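Last updated: April
Reading time: 2 min

In Praise of the Little Dustpan

I own three vacuums' worth of attachments and I still reach for the hand brush. I love it! A full-size broom wants a closet and a clear floor, and a vacuum wants an outlet, but a brush and pan want only a nail by the stove (ours has been on the same one since we moved to Niston).

My case is simple: a dustpan belongs near the cutting board, as much a kitchen tool as the knife. Crumbs, peel, the slice that rolls away, all of it goes in the pan and then in the bin, and you're back to cooking in 60 seconds. Play kitchens get this right more often than real ones do, and I was delighted to see toy food and a cutting board sharing a table with the sweeping things.
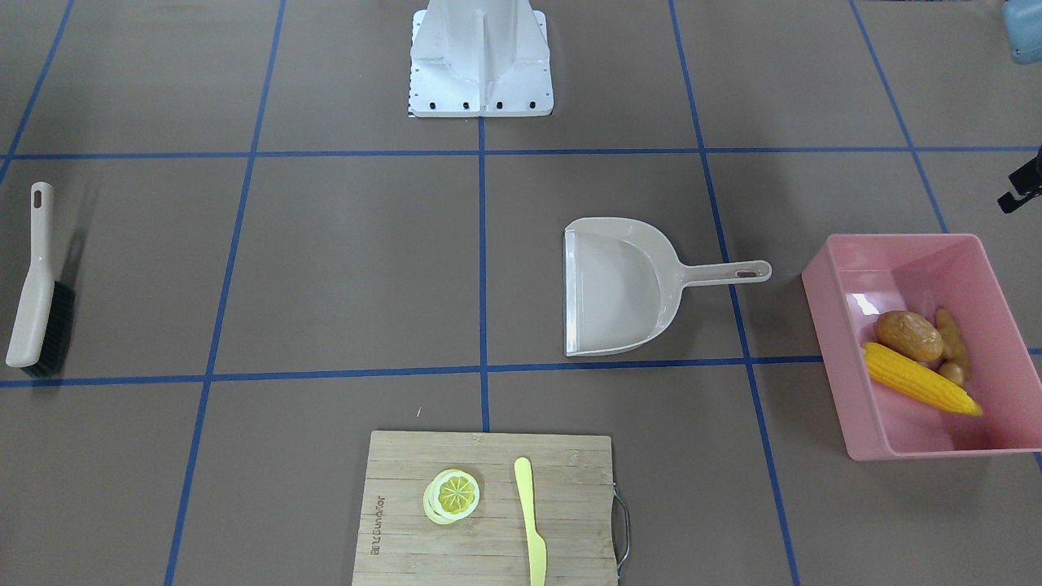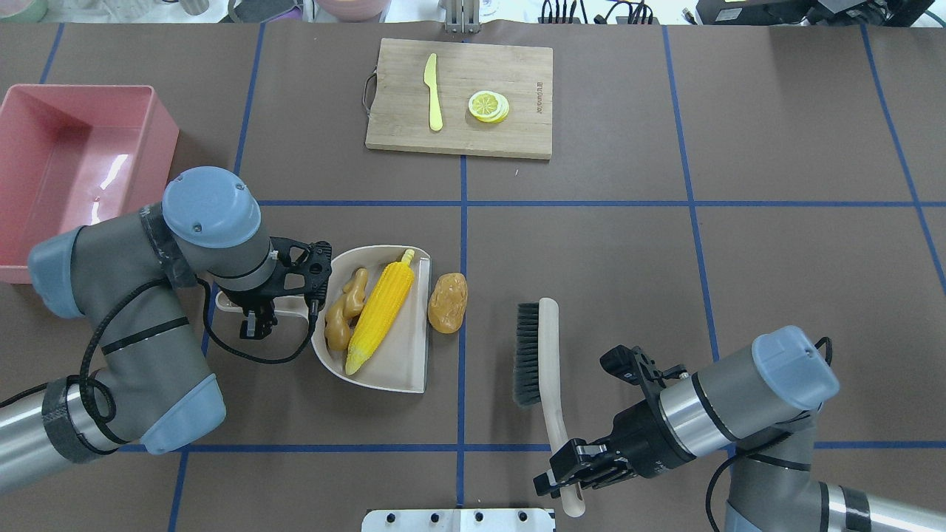
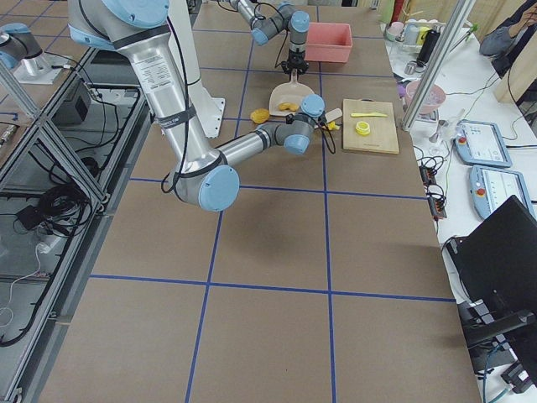
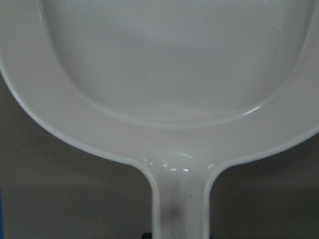 Brush, pan, bin and board; the last picture is the white skillet, close up.

Look at that bin, too. Pink! Why is cleanup gear so often the color of old dishwater? Give me a bright bin I can find with flour on my glasses, and a brush with dense, dark bristles and a handle long enough to keep my knuckles out of the mess.

I'd go further and say kids should get the brush at the same time they get the toy knife. Mine treat sweeping as part of the game, and the corn gets swept up more often than it gets served.

Contact | © Junudley Kitchen Notes | Back to top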